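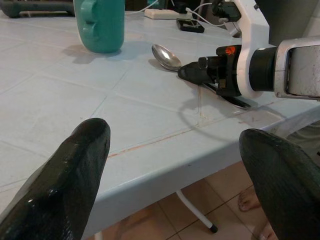

Can a parallel gripper with flat fingertips pick up a spoon that lies flat on a tiled table?

It can, if the tips come down across the handle and close slowly, but the height must be right within a very small margin. When the tips stop too high they close over the handle and take nothing. When they stop too low they press on the tile, and the arm pushes itself off course before the fingers are closed.

Monday, Kastville, morning

Plan for the day was to compare the two sets of fingertips on cutlery, same arm, same controller, same operator. Set A is the Hedalcombe tips, the hard ones. Set B is the Cinum tips, softer at the end. I wanted 21 tries with each set, all of them with the spoon, and only after this look at forks. We did not reach the forks.

Controller is the Zhong, with the settings we kept from last time. I did not touch the speed limit. I did lower the closing force before starting, and I write it here so that it will not be a mystery later: it is one step under the value on the printed sheet. If somebody repeats the test with the sheet value, the results should not be put in the same table as mine.

Starting position: spoon on the table, handle toward the near edge, bowl away. I put it back by hand after every try and I did not try to make it exact. In a real kitchen it will not be exact either. But I did keep the handle always crossing at least one joint between the tiles, and this was more important than I expected.

Set A, Hedalcombe

21 tries done before lunch. The good thing with these is that they are predictable. If the height is correct, they close on the handle and the spoon comes up straight, with almost no turning. Fails were nearly all of the same kind. One tip went into the joint between tiles, stopped there, and the other tip pushed the spoon against it at an angle. Then the handle slips out under the lower edge and the spoon turns away flat on the table.

What I tried against it: approach turned a bit, so that the two tips do not come down on the same line of grout. It helps. It is easy for a person who is driving the arm and sees the line, but for a programmed approach we would need to know where the tile lines are, and the wrist camera does not give this reliably when its own fingers fill the two lower corners of the view.

Also noticed that the sound is different when the tip touches tile and when it touches metal. I caught myself using the sound to decide when to close. This is a bit of cheating. Remote operator would not have it. For the last part of set A I wore ear protection, and my timing became worse, so I think it is a real effect and should be mentioned in the method.

Set B, Cinum

Changed the tips over lunch. The screws are the same but the seat is a little tighter, and the left one needed to be pressed in with a cloth over it. Please do not use pliers on these.

Then 21 tries. The softer end does not catch in the joints so badly, it bends and slides over. I could come down lower without the arm complaining. For getting the spoon off the table set B is better, I have no doubt about it.

The problem comes afterwards. When the spoon is lifted and I turn the wrist to bring it upright, the handle rotates between the tips. It is slow, and you do not see it at first. The bowl is heavier than the handle end, so if the grip is far from the bowl it starts to hang down. With the hard tips I had this too, but less, and a stronger grip stopped it. With the soft tips a stronger grip only squeezes them more and the spoon keeps turning a little.

So if the task is "pick up the spoon and drop it in a container", I would take Cinum. If the task is "pick up the spoon and stir something", I would take Hedalcombe and work on the approach.

Afternoon, head camera

After the counted tries I went to the grey table to look at the upright hold with both arms up, on the head camera. These are not part of the comparison. The table has the bowls, the cup and the rest of the kitchen things on it, and I left all as it was and worked along the front edge.
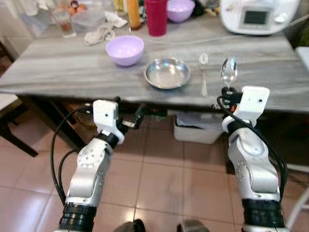 Head camera, grey table. Right gripper holding the spoon upright by its handle, left gripper with nothing.

From the head the upright spoon is very easy to see. The bowl of it is bright and stands over the front edge of the table. But brightness is also the difficulty. When I moved the wrist, the reflection moved over the metal and the tracker followed the reflection and not the spoon. On the wrist camera I had the same, only less bad, as the distance is short and the handle gives more edges to hold on.

Worse case is the small clear glass object between the metal dish and the spoon. On the head view I lost it on the grey top, I could find only its bright edges, and I knew where it was. The tracker did not mark it at all. For any automatic motion in this area I would treat the clear object as not seen by the system, and keep the arm path high over that part until we have a solution. The lavender bowls and the red cup give no trouble.

The steel dish is somewhere between. It has a wide flat rim and the tracker puts a box on it, but the box jumps in size. I think it sometimes takes the rim and sometimes only the inside.

Comparing the cameras

I was asked last time which camera I would keep if we have only one. I still cannot give a clean answer. My impressions from today:

Wrist camera - very good for the last part of the approach. You see the gap between the fingers and what is in it. Bad for everything else. The fingers take a lot of the view, and when the wrist turns, the whole table turns with it and the operator gets tired. After set B I had to rest my eyes.

Head camera - good for knowing where things are, and for the second arm. Height over the table is hard to judge from it. I tried picking up with the head camera only, just to feel it, and I touched the table hard enough that the controller stopped the arm. Reset was normal, no damage found on the tips.

For teaching a new operator I would begin with the head view on the big screen and the wrist view small beside it, and let them change it over when they want.

Controller

The Zhong behaved well in the morning. In the afternoon there was a delay when both arms were active, most clearly at the moment of closing the gripper. I press, and the fingers wait a little, then close. It is short but it is enough to miss a spoon that has begun to slide. I did not measure it today. It was not there with a single arm, so I suspect the two grippers share the same queue for commands, and the arm positions go first. I looked in the manual and it does not say anything about the order.

To check: run the close command for one gripper with the other arm powered but still, then with the other arm moving. Log both. If the delay is only with moving, then it is the queue.

Cables: the one on the left arm hangs in a loop on the outer side and I do not like how low it comes. It did not catch on anything, but on a fast sideways movement it will swing. I want to fix it higher on the arm before the next two-arm session. Right one is closer to the arm and can stay.

Things I would do differently

The order of the sets. I did all of A and then all of B, and in this time I also became better at the task. Some part of the advantage of Cinum in picking up is maybe only my own practice. Better would be to change the tips in blocks, even if it costs time with the screws. I did think about it in the morning and decided against it out of laziness, so this is my mistake and I note it.

Also the spoon. It is one spoon, with one handle shape. I would like one with a flatter handle and one with a round handle before we write anything about "cutlery" in the report. For now please write "spoon".

And write down the fails at once, with the kind of fail. For the first part of set A I wrote only a cross, and later I had to go through the recording to see if it was a slip or a missed height. For a few I could not decide from the recording, and they are marked with a question mark in the sheet. I would leave them in as fails.

Open for next session

Hedalcombe tips again on the tiled table, with the turned approach from the beginning.
Closing force back to the printed value, both sets, to see if the slow turning with Cinum changes.
Delay test on the controller as described.
Ask Cinum if they sell the pad harder in the middle with the same soft end. Their drawing shows one piece, but the old ones we had in the drawer were clearly glued from two.
Matt tape on the spoon bowl for one run, only to see if the tracker calms down.

Tips of set B are left mounted on the right arm. Set A is in the small tin with the screws, please keep the screws together with it. Arms parked and powered off at 5 pm, recordings copied to the shared drive under "spoon".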